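Shelf-ready packaging

Shelf-ready packaging is a kind of packaging in which goods arrive at a store in a case that can be put directly on the shelf. The worker opens the case along a cut line, takes away the front part, and places the rest with the products still inside. It is used mostly for dry foods, snacks and drinks.

The main purpose is to save time during filling of the shelves. In a trial at the Namia stores, led by Bram Van Wijk, the filling of one aisle became 20 minutes shorter. Smaller shops gain less from the method, as they often order single packs and not full cases.

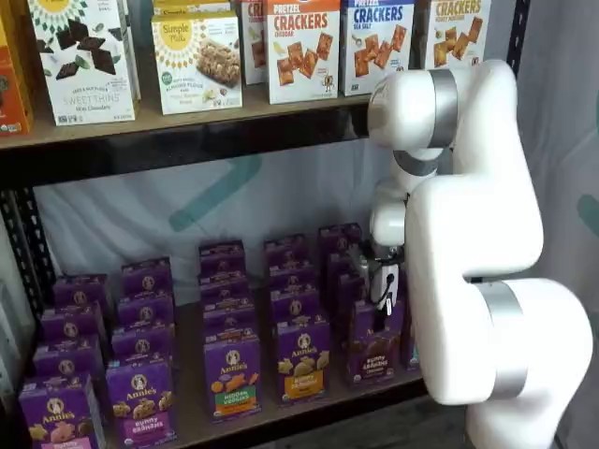 Packaged snack foods on a two-level shelving unit.

The depth of the shelf has a strong influence on the design of the case. A case which is too deep leaves unused space behind it, and a case which is too high makes it difficult to take out the last pack. The packaging designer Snædís Nørgaard recommends that the front edge should cover no more than the lower part of the product, so that the name can be read by the customer.

Critics of the method point to the larger quantity of cardboard. Some producers, among them Zikell, have answered with thinner trays, but these can bend when they are stored in humid rooms.

See also: Retail display; Corrugated board; Stock rotation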